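Two held after warehouse break-in at Parnov

29 October 2018

Two men have been arrested in connection with a break-in at a warehouse on the north side of Parnov, in which copper cable and power tools were taken, police said.

Officers were called to the Turcotte building supply depot on Meltier Road after a night guard reported a cut fence and an open loading door. The guard was not hurt.

The suspects, aged 27 and 34, were stopped in a van near the Wimine turnoff before dawn. Police said they found 250 meters of cable inside, along with drills and a generator. The van had been reported stolen in June.
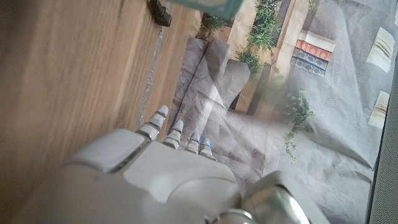
Both men are being held on suspicion of burglary and possession of stolen property. They are expected to appear before a district judge later this week.

Hélène Sutherland, a police spokeswoman, said detectives were looking at whether the pair had a part in two earlier thefts from the same road.

"We are still going through what was recovered, and some of it does not match the depot's list," she said.

A third man seen leaving the depot on foot has not been found. He is described as tall, with a dark jacket and a light-colored cap. Anyone with information is asked to call Parnov police and quote case number 3167.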